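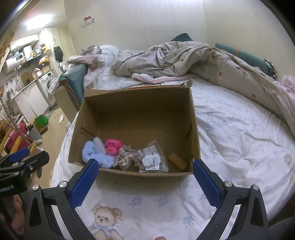 Why did the second batch of limewash chalk off the north panel?
The putty had been thinned too far before the final coat, and the panel was not dampened beforehand.

Workshop > Notebooks > Lime and Plaster
Entries Materials Panels Contact

Jun 22, 2024. Drustdale workshop. Entry by Hrefna Bjarnason.

Panels 1 to 3 were inspected this morning with Berkay Ateş. Panel 1 remains sound. Panel 2 shows light dusting when rubbed with a dark cloth. Panel 3, on the north wall, loses colour at the lightest touch and is to be brushed back to the base coat.

The mixing sheet records 1000 g of putty to each bucket, as agreed in February. The water was not weighed for the second batch -- it was poured by eye. All water is to be weighed from now on and the figure written on the lid.

The ochre was sieved again and gave no lumps. R. Vasylenko considers the pigment load too high for an outside wall and asks that it be cut from 50 g to 33 g per bucket. Agreed for the next trial only.

The Skorau brushes are shedding and should be kept for base coats. Remzi Başaran has the key to the lime store until the new lock is fitted.

Outstanding: repaint panel 3 in two thin coats; cover with damp hessian overnight; B. Karabulut to repeat the cloth test.

Last updated by H. Bjarnason, entry open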